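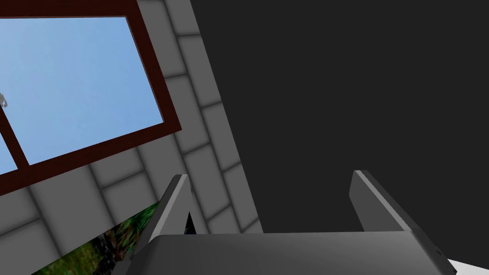

Vista da câmara de punho no simulador, com a pinça aberta e sem objeto, virada para a janela e a parede de azulejo.

Projetos > Mockus > Relatórios de progresso > Segundo período

Relatório de progresso do projeto Mockus: aprendizagem de manipulação em simulação com câmara de punho

À equipa de acompanhamento da Flinmont,

Antes de mais, obrigado pela paciência com que esperaram por este relatório. Tínhamos prometido enviá-lo em novembro e só em dezembro conseguimos fechar a última série de avaliações, por razões que explico mais adiante e que, no fundo, acabaram por melhorar o resultado que hoje temos para vos mostrar. Vou tentar contar as coisas pela ordem em que aconteceram, embora já saibam que tenho tendência para me alongar um bocadinho.

Ponto de partida

Como se recordam, a pergunta que nos trouxe até aqui era simples de enunciar: se treinarmos uma política de manipulação apenas com imagens da câmara de punho, até que ponto ela aprende a tarefa e até que ponto aprende o cenário? No período anterior tínhamos ficado com a desconfiança de que aprendia sobretudo o cenário. A política agarrava bem os objetos na cozinha virtual em que tinha sido treinada e perdia-se por completo quando mudávamos a parede do fundo, mesmo com o objeto exatamente no mesmo sítio. Foi um pouco desanimador, confesso, mas deu-nos um fio por onde puxar.

O que fizemos neste período

Reconstruímos o gerador de cenas quase de raiz. O novo gerador, a que chamámos Plasto, monta divisões interiores e troca com facilidade aquilo que está por trás da zona de trabalho: janelas, revestimentos, quadros, superfícies lisas. Preparámos 12 divisões e, dentro delas, gravámos 2.000 demonstrações, todas com a mesma pinça de dois dedos e com a câmara montada no mesmo ponto do punho. A pinça é cinzenta e de formas muito simples, o que foi uma escolha deliberada, porque queríamos que o robô tivesse sempre o mesmo aspeto e que toda a variação viesse do que o rodeia.

Reservámos 4 das divisões só para avaliação. A política nunca as vê durante o treino, e fomos bastante teimosos nesta regra, ao ponto de deitar fora uma semana inteira de resultados quando percebemos que uma textura de azulejo tinha passado para o conjunto de treino por engano. Daí o atraso de que falei no início. Custou, mas preferimos assim.

A outra novidade é a orientação da câmara. Nas gravações antigas, o punho apontava quase sempre para baixo, para a bancada, e o modelo raramente via uma parede, quanto mais o céu por uma janela. Agora as trajetórias incluem fases de aproximação e de recuo em que o punho roda e a imagem fica bem inclinada. São momentos pobres em informação: uma grande superfície escura sem textura pode ocupar metade do que o robô vê, e a única coisa familiar são os próprios dedos. Era precisamente aí que a política antiga se baralhava, e por isso foi aí que insistimos.

O método, em poucas palavras

Acrescentámos ao treino um termo de consistência. A mesma trajetória é gerada em duas divisões diferentes, com os mesmos movimentos, e pedimos à rede que proponha a mesma ação nos dois casos. Também passámos a dar-lhe uma memória curta, de 6 imagens consecutivas, para que possa atravessar esses instantes pobres apoiada no que viu um pouco antes. Experimentámos memórias mais longas e o treino ficou mais lento sem vantagem que se notasse, de modo que ficámos por ali.

Resultados

A melhoria nas divisões reservadas é clara e repete-se de treino para treino. O comportamento que mais nos preocupava, aquele em que o braço parava a meio da aproximação e ficava a oscilar, quase desapareceu. As falhas que restam são de outra natureza e até nos parecem mais saudáveis: agarrar o objeto demasiado perto da borda, fechar a pinça um pouco cedo, largar com pressa. São erros de manipulação, daqueles que sabemos como trabalhar!

Fizemos ainda um ensaio retirando um ingrediente de cada vez. Sem o termo de consistência, a política volta a depender do fundo, embora menos do que antes. Sem a memória curta, o desempenho aguenta-se enquanto a bancada está à vista e cai nas fases inclinadas. Os dois juntos dão mais do que esperávamos, e ainda não temos uma explicação inteiramente satisfatória para isso.

O que continua difícil

As janelas dão-nos trabalho. O céu do simulador é um azul pálido muito uniforme, e suspeitamos que a rede o usa como uma espécie de bússola, por ser tão fácil de reconhecer. Vamos variar a cor e a luminosidade do exterior nas próximas gravações. Também os painéis com folhagem, que pusemos em algumas paredes para as tornar mais ricas, provocam por vezes desvios quando aparecem junto a um dos dedos. E há a questão de sempre: tudo isto é simulação, com sombras suaves e superfícies limpas, e não sabemos ainda quanto sobrevive à passagem para o braço físico.

Próximos passos

O braço do laboratório de Clestside está reservado para nós no próximo período, e a ideia é levar para lá a política tal como está, sem afinações, para termos uma primeira medida sincera da diferença. Em paralelo, vamos alargar o gerador com mais tipos de exterior e publicar as divisões de avaliação, para que outros grupos as possam usar.

Quanto ao orçamento, estamos dentro do previsto. Gastámos um pouco mais em tempo de cálculo e menos em deslocações, e gostaríamos de pedir a vossa autorização para transferir a diferença entre as duas rubricas. O pedido formal segue em anexo separado.

Um abraço grato de toda a equipa Mockus.

7 partilhas | 3 comentários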